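Bin picking cell, what happened to your packers?

prilus_nights
We got our picking cell at Backlund in October. I used to hand sort 1,000 bars a shift and my wrists hated it. Now I babysit the arm and clear jams. Same pay so far!

dockrat55
"So far." Fokine told us that too, then the Sunday crew got cut.

prilus_nights
Sorry to hear it. Ours kept everybody, but yeah, the job's lonelier. I miss the talking.

tern_98
Disagree with dockrat. My shop trained two of us on it and I like the work way more.
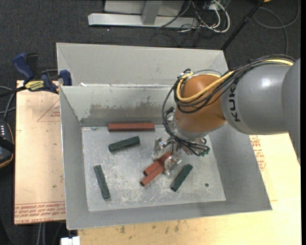 What bugs me is the bars that end up flat against the wall of the bin. I still reach for the stop button more than I'd like, and the class didn't cover that at all.

dockrat55
Did they pay you for the class?

tern_98
Half of it. Still arguing about the rest.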